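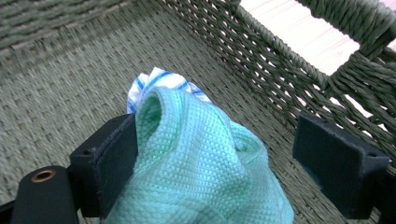
Woven basket in grey-green cord

Call for participants: household clothing and linen study, Kumberg and Clesmont

The Fotorlow Institute for Household Studies invites residents of Kumberg and Clesmont to take part in Onu, a study of how people keep, mend, store and pass on clothing and household linen. The study seeks 300 households of all sizes, including people living alone, shared flats and families with children. No special knowledge of textiles or sewing is required.

What taking part involves

Each household names one adult as its contact. The contact completes an opening questionnaire and then keeps a diary for four weeks, noting which items were washed, repaired, lent, given away or thrown out. The diary may be kept on paper or online. It closes with a telephone interview lasting 20 minutes, arranged at a time that suits the household, evenings included.

Other members of the household may add their own entries. Entries concerning children under 16 must be made by a parent or guardian. 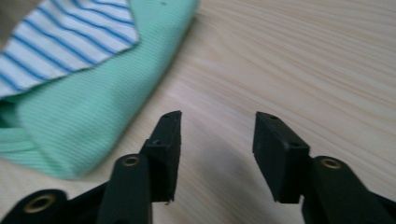 Diary entries should describe each item in the household's own words. Brand names, prices and fibre content may be left out, and participants are not expected to look for care labels. A plain note such as "mint-green ribbed knit, folded, put away for summer" is enough for the research team to work with. Where an item has been altered or handed down, the entry should say so if the contact knows. Items kept but no longer used are of particular interest and should be entered once, in the first week.

Photographs are not required. Participants who wish to send them should make sure that no person can be recognised.

Who may apply

Applicants must be aged 18 or over, have their main home in Kumberg or Clesmont, and expect to be at home for most of the diary period. Employees of Fotorlow and members of their households may not take part. Those who completed the trial diary in November are welcome to apply again.
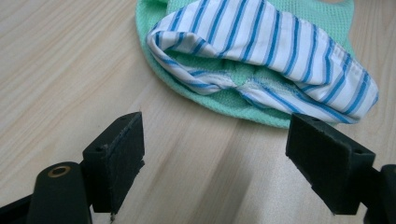
One reply to the trial diary said that the hardest part was deciding what counted as mending, and asked whether sewing on a button ought to be entered at all. It should be. The guidance notes have been revised on this point and now cover buttons, hems, darning, patches and repairs carried out by a shop.

Payment and personal data

Each household that completes the diary and interview will receive a shopping voucher, sent by post. Households may withdraw at any stage without giving a reason. Names and addresses are held separately from the diaries and will be deleted when the study ends. Findings will be published in a form that does not identify any household.

How to apply

Application forms are available from the Fotorlow reception desk and from the public libraries in Kumberg and Clesmont. Large-print forms can be supplied on request. Completed forms should be returned to the same desk or library in the envelope provided, marked "Onu". Applicants will be told the outcome in writing.

Issued February 12, 2025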